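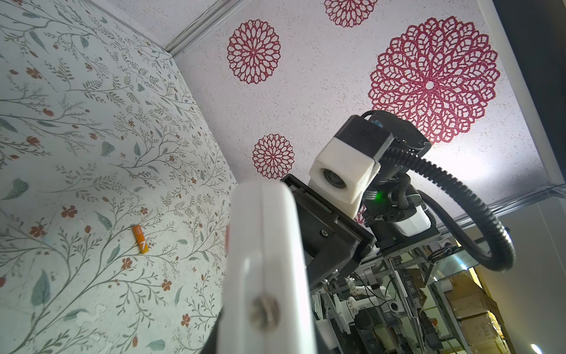
Sernden on one side, Nseir on the other, and a small orange battery among the leaves.

The papered bay: your questions, my answers

Last updated 2019-04-26

Ever since I put up the first post about lining my work bay in wallpaper, the same things keep landing in my inbox, so I've gathered them all up here. If yours isn't covered, the comments are open (I'm slow, but I do get to them).

What are the two patterns called?

The big red lacy medallions are Nseir and the twiggy one with the little rusty flowers is Sernden. I bought both from Gerkell, who were clearing them out at the end of a range, so I can't promise they still have any. Nseir comes in more than one background and I've never worked out what the shop called mine. It looks pinkish in some lights and nearly lilac in others, with a speckle all over. I've given up trying to name it!

Did you mean to put them together?

Sort of. I wanted Nseir everywhere, walls and floor, and then I laid a leftover piece of Sernden down just to see, and that was me sold. The red flowers on the vine print are tiny and the medallions are enormous, so they don't fight each other the way two middling patterns would. My advice if you're mixing papers is to go very big with one and very small with the other, and to let a single colour turn up in both. Mine is the red, which is deep on the walls and more of a rust on the floor.

Doesn't all that pattern drive you mad?

No, I love it. I had plain grey for years and it was like working inside a filing cabinet.

Can you still find small things on a floor that busy?

Depends entirely on the colour of the thing. Orange is brilliant. I do a lot of fiddling with battery compartments, and an orange battery shows up straight away against the pale green and the leaves. A silver screw or a bit of brown card is another story, and I've patted my way across that floor more than once looking for one. Keep a pale dish for screws and put them in it the moment they come out. I'd also think twice about red bits near the red paper.

What do you stick it down with?

Prurkivow paste, the ready-mixed tub. The 600 gram size did the floor and I opened a second for the walls. I paste the panel and then lay the paper on, working from the middle outwards with a dry cloth. You will get bubbles. Leave the little ones alone until the next morning before you start prodding at them, most of mine had gone by then.

How much paper did you need?

More than I'd worked out, naturally. The longest strip I cut was 190 cm, and with medallions that size you lose a fair bit lining things up. I stopped being strict about it in the end and let some of them run off at the edges, and I think it looks better for it. The vine print is much more forgiving, and you can join it nearly anywhere without the join showing from standing height.

What did the whole thing cost?

The paper and paste came to £242, and yes, I know. The rails I already had, so they're not in that.

How do the corners work?

The panels are framed in silver aluminium rail, and the rail runs down the back corners, so I never had to fold paper round an angle. If you take one thing from this page, please take that! Cut your paper a touch too big, let the metal cover the raw edge, and trim with a new blade. Where there's no rail to hide behind, go slowly and use a steel ruler.

How is the shelf attached?

It hangs off the rail that goes across the back wall, on clear plastic clips. The shelf is the dark grey metal one with the slots along the front, and the clips just hook over. No drilling, no holes in the paper, and I can slide it along if I change my mind (I have, often). The black wire rack on the left wall is held on with white cable ties. I was going to swap them for black ones and then I got used to them.

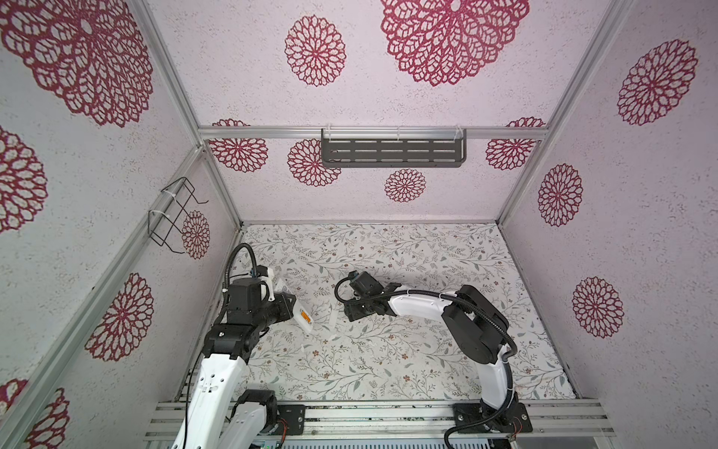
One reader wrote to me in October to say that a dark shelf on a pale wall was a mistake, that it ought to be white so it disappears, and that the wire rack should be bigger or go altogether. I did think about it! I even tried painting an offcut. But I like having something solid and plain to rest my eyes on in among all that crimson, and a white shelf with a white back would have gone a bit bathroom. As for the rack, it's small, and I like that you can still see a medallion through the wires. A bigger one would cover up paper I paid good money for.

Can I use a clip-on shelf for heavy things?

I wouldn't. I keep to light bits and pieces on mine. Clear plastic goes brittle in time, so give the clips a wiggle every now and then and replace any that have started to look cloudy.

Does the floor paper wear out?

It scuffs. I gave the vine print 5 thin coats of matt varnish, which sounds excessive, and took most of a week with the waiting. Gloss would have been tougher, I'm told, but I can't bear the shine. I kept a spare piece for patching and I'd tell anyone to do the same. Cut the patch round a leaf or along a stem, never in a neat square, and your eye goes straight over it.

How do you clean it?

A soft brush for dust on the walls, and a barely damp cloth on the varnished floor. Nothing wet goes near the red. I tested a scrap under the tap and the colour bled into the speckle, so that's that. Pencil marks come off with a bit of stale bread, which was my gran's trick and works better than any rubber I've bought.

Is it a sensible place for changing batteries?

I think so. The floor is flat and pale and there's nothing soft for a cell to sink into. White plastic housings are the trickier part, as they do rather melt into a white background, but the battery itself gives you something to aim for if it's a bright one. I always look at which way round the old one sits before I take it out, and I still get it wrong.

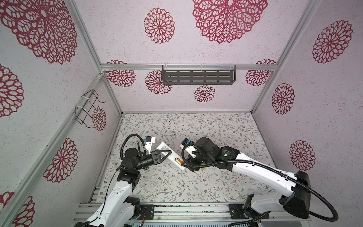
Where do the old batteries go?

Into a jar with a lid, well away from the new ones, and then off to the collection box at the supermarket when the jar's full. Put a scrap of tape over the ends first if they've been knocking about together. Please don't put them in the kitchen bin.

Would you do it again?

I'd do it tomorrow. I might try the vine on the walls and the medallions underfoot, just to be contrary, though I suspect I'd never find another dropped screw as long as I lived. If Gerkell ever bring Sernden back in the darker green I'll be first in the queue, and I'll update this page when I've got it up.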